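Small whiteboards: yellow/brown marker ghosting and smearing

Forum: Surfaces, Boards and Writing Tools
Thread status: open

gridline_ed
Posts: 1021
I need some input on a small dry-erase board. Rectangular, rounded corners, thin red-pink border, leans slightly back on a tabletop. It gets written on and wiped several times a day. The coated surface has picked up a haze that ordinary wiping doesn't remove. Dark markers leave a gray film. The lighter colors look fine when wiped but the smudges show once the light comes from the side.

Current routine is a dry felt eraser after each use and a damp microfiber cloth at the end of the day. Markers are the Irnska set, medium bullet tip. I have not used solvent on it yet.

Questions: is the haze pigment or a worn coating, and is the yellowish-brown in that set worth keeping? It smears at the lightest touch.

platen_two
Test before you buy anything. Write over a hazed patch with a fresh black marker, leave it for ten seconds, wipe with a dry cloth. If the patch comes up cleaner than the area next to it, you have pigment residue. The solvent in the new ink has lifted the old. If it comes up the same or darker, the coating is gone there and cleaning will not bring it back.

Do the same in a corner that rarely gets written on, as a control.

Skurkimden_user
Agree with the test. Disagree with ten seconds. On melamine boards I would wipe after three. Longer than that and the fresh ink starts filling the same pores as the old ink.

platen_two
Three seconds is too short for a medium tip. The line is still a liquid film and you push it sideways. That is the same smear he is complaining about.

gridline_ed
Ran it both ways. Ten seconds gave a cleaner patch on the left half. Three seconds dragged. So it's residue, at least on the left half. Right half not tested.

Current state of the setup, with the text I have been using as a smear check. Two short lines, "Dreams take" over "flight now," which gives a big looped capital, a few ascenders and descenders, and a word short enough to rewrite quickly.

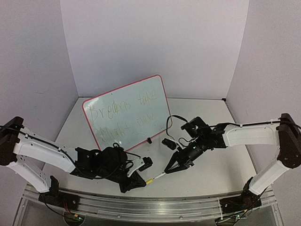 The surface behind and beside the board is smooth off-white, which makes it harder to judge contrast. Yellowish-brown on white reads acceptably up close and poorly from the far side of the room. Black is better at any distance but costs more cleaning. I would like one marker that does both and I suspect it doesn't exist.

Next step is isopropyl on the left half only, then the same text again over both halves.

tallow_and_chalk
"Flight" is partly smeared in yours and the line above is in better shape. Are you writing the second line with your hand resting on the board? A small board that leans back gives you nowhere to put your wrist. People brace on the surface and drag the heel of the hand over the text.

gridline_ed
Possible. I don't recall bracing on it. I will write the next one with the board lying flat and compare.

norrbench
Isopropyl is fine as a one-time reset. It is a bad routine. Every board I have ruined was ruined by daily alcohol. It takes off residue and it also takes off whatever release layer the factory put on, and after that the ink bonds harder and you need more alcohol.

For daily use: water with one drop of dish soap, microfiber, then a second cloth with plain water. Dry it fully before writing. Soap film left behind will bead the ink.

Skurkimden_user
The release layer claim comes up in every thread here and I have never seen a source. Porcelain steel has no release layer. Painted steel and melamine have a topcoat, and isopropyl at normal strength does not dissolve it in a wipe of a few seconds. What wears the topcoat is abrasion. Dirty felt erasers are the main cause. When was the felt last cleaned?

gridline_ed
Never.

Skurkimden_user
Then start there. Replace the felt or peel a layer if it is the layered type. A loaded eraser puts pigment back on as fast as it takes it off.

norrbench
I will grant the felt. I won't grant the rest. I had two identical boards at work, one on alcohol, one on soap and water, same markers, same felt brand. The alcohol board was unusable by March. The other is still hanging.

platen_two
Two boards is not a sample, but I would still go with soap and water for the daily wipe. It is cheaper and nobody in this thread is arguing that it does harm.

On the color question. Yellow, orange and light brown inks in the cheap sets tend to sit on the surface longer before they set. Easy to wipe, easy to smear. If the text has to stay up for a day, use dark blue. If it gets wiped within the hour, the brown is fine.

Louro
Different point. What is holding the board up? If that is a small clip or foot at the lower right, check whether it shifts when you wipe. Mine walked backward along a tabletop a little with every erase until the board was nearly flat. I put a thin rubber pad under the foot and it stopped. Truvham sells a pad sheet you cut to size, 4 mm thick. Thinner works too.

gridline_ed
Small black clip or foot, yes. It does move. I had been holding the top edge with the other hand while wiping, and that may leave prints along the border.

tallow_and_chalk
4 mm under one foot will tilt it. Put a piece under the other side as well.

Louro
Fair. I did both sides and left that out.

gridline_ed
Results so far.

Left half after isopropyl: haze gone under side light. Right half untouched: haze still visible. Same text written over both with the board lying flat, new felt. No smear in "flight" this time, so hand contact is the likely cause and the ink is only a contributor.

Dark blue from the same Irnska set wiped clean at one hour on the left half. On the right half it left a faint outline. I am going to reset the right half tonight and then move to soap and water for the daily wipe, no alcohol unless the haze comes back.

Pads ordered. 69 cents a strip plus shipping, and the shipping costs more than the strips.

norrbench
Post again in a couple of months. I want to know whether the left half goes first.

Skurkimden_user
Both halves will have had the same treatment by tomorrow. It won't tell you anything.

norrbench
He could leave the right half alone.

gridline_ed
I need the whole board. Resetting it tonight.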